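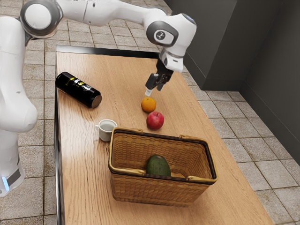 4. Equipment planning and the order of purchase

Geltwood Institute, Equipment Planning Unit
Posted 30th November
107 shares | 3 comments

4.1 Scope of the plan

The preceding section set out the tasks that the Bermúdez laboratory is expected to support. This section deals with what must be bought to support them, in what order, and at which points the institute can still change its mind at small cost. The plan covers a single tabletop workcell with one arm, one parallel gripper, a fixed table, and a stock of household objects. A second cell is mentioned only where its later purchase would affect the choice of parts for the first.

Equipment requests of this kind have usually been prepared around the arm. The arm carries the largest single price, it has the longest delivery time, and it is the item a reviewing office recognizes. Our earlier requests followed this habit, and the smaller lines were filled in afterward from whatever remained. When we went back through those requests, the items that had caused delay were seldom the arms. They were grippers with the wrong opening width, mounting plates ordered to an old drawing, spare fingertip pads that had been left out, and tables that were too short for the reach of the machine placed beside them. We therefore treat the arm as one line among several and begin from the work to be done on the table.

4.2 Simulation before tender

No purchase order is to be released until the proposed layout has been run in simulation. The layouts were built in Gemance, the simulation package already licensed by the institute, and each candidate was given 100 trials with the object positions varied between trials. Across all candidate layouts, 2,507 trials were kept for analysis. Trials that stopped on a software fault were removed and were not replaced.

The cost of this stage is staff time and computing time. Both are charged to the planning budget, which is separate from the capital budget and closes earlier. This matters in practice. Planning money that is not spent by April is returned and cannot be moved to capital, so there is no saving to the project in leaving the simulation work undone. We recommend that future requests show the two budgets side by side, since reviewers who saw only the capital figure tended to ask for the simulation work to be cut.

Simulation does not settle every question. It gives a fair account of reach, clearance, and approach angle. It is a weaker guide to grip on soft or uneven surfaces, to wear, and to the behavior of cables. Lines in the budget that depend on the second group are marked as provisional and carry a larger reserve.

4.3 Clearance, table size, and the gripper line
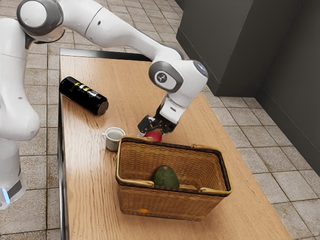 Figure 2. Simulated layout with fruit, basket, can, and cup on a wooden table.

The gripper line is the part of the budget most sensitive to how crowded the table is allowed to be. A wide opening is useful for large objects but requires free space on both sides of the target, and free space has to be paid for in table length, in arm reach, or in time spent moving obstacles. The layout in Figure 2 was chosen as a demanding case for this reason. The open fingers are set over an apple that sits just behind the basket, so that any gripper with a bulky finger housing would have to be checked against the basket rim before it could be accepted. The cup stands very close to a corner of the same basket and is filled nearly to the top, and a request that allows such arrangements should also allow for wipe-down covers and a drip edge on the table. Neither item had appeared in our earlier requests. Both are inexpensive, and both are difficult to add once the table has been fixed to the floor.

Three conclusions were carried into the tender documents. First, the outer dimensions of the fingers, open and closed, are now stated as a requirement. Earlier documents gave only the opening width and the rated load, and suppliers answered only what was asked. Second, the table and the arm are to be quoted together, with one supplier responsible for the fit between them. Third, spare fingertips are to be bought with the gripper and delivered on the same date. The present supplier, Troltano, quotes spare tips at a lower unit price when they form part of the first order, and the difference is large enough to cover the covers and drip edge described above.

4.4 Objects as a budget line

Test objects are commonly bought from petty cash and do not appear in a capital request. We suggest that they should appear, at least as a note. Real fruit changes from one day to the next, and a comparison between grippers made over several weeks is difficult to defend if the fruit has softened in that time. Molded fruit keeps its shape but has a different surface, and it may favor one fingertip material over another. The plan provides for both, with molded items used for daily work and fresh items bought in small amounts for the final acceptance tests. Baskets, cans, and cups are to be bought in matching sets, so that a damaged item can be replaced without repeating the trials that used it.

Storage should be decided at the same time. The Bermúdez room has no cupboard within reach of the planned cell, and objects kept in another room tend to be borrowed.

4.5 Timing and reserve

The order of purchase follows from the points above. The table drawing is approved first, followed by the joint order for arm, gripper, and table. Objects and spare parts are ordered with the gripper. Safety fencing and the final floor markings are left until the arm has been set in position, since the fencing supplier charges for each change to the drawing.

The reserve is held against named risks and is not spread evenly over the lines. The largest part is tied to the gripper, for which a second set of fingers may be needed if the acceptance tests show poor grip on rounded objects. A smaller part is tied to cabling. The arm itself carries almost no reserve, as its price is fixed at the date of order. Any reserve not used within two years is to be returned. It may not be used to begin payment on the second cell, for which a separate request will be made.

These arrangements apply to a laboratory that buys one cell at a time. A site buying several at once would have more room to bargain and might reasonably accept a less exact fit in each. The question of shared spares between cells is taken up in Section 5.

Comments (3)

labmanager_west
The note about planning money expiring before capital money is useful. We have the same rule and have lost the simulation time two cycles running. Is the side-by-side budget sheet available anywhere?

Reader
Section 4.3 asks for one supplier to quote arm and table together. In our experience that raises the table price quite a lot. Did you compare it against a separate table order with a signed drawing?

tender_desk
Agree on stating finger dimensions both open and closed. I would add the height of the housing above the fingers, as we were caught by that with a deep bin.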